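**Histdale port sync, July**

Present: Morin (chair), build, QA, audio. Start 10:00.

1. **Build status.** Branch 34 compiles for handheld and docked. Load time into the Umeo hub is down to 11 seconds. Texture streaming still stalls when the player fast-travels during a save.

2. **Open bugs.** QA reports roughly 200 open, most of them UI scaling. Crash in the Bawa boss fight reproduced on two dev kits; the log points at the particle pool. Pool limit to go from 200 to 300 and retest.

3. **Cut content.** Wayne Morin confirmed that the Prultine chapter stays out of the base game. Its voice files are still in the package. Audio to strip them before the next submission.

4. **Controls.** Gyro aim drifts after sleep mode. Recalibrate on wake, no prompt. Left stick dead zone unchanged. 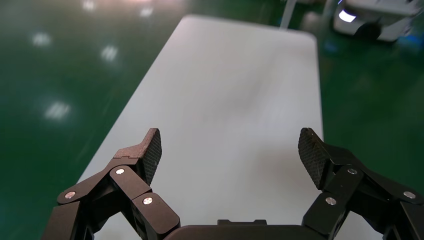 *Two-fingered gripper, open, over a white tabletop.*

5. **Actions**
- Build: save/fast-travel stall, owner to be assigned
- QA: rerun Bawa fight with new pool limit
- Audio: remove Prultine files, send package size to Morin

Frame rate target for handheld was deferred. Closed 10:50.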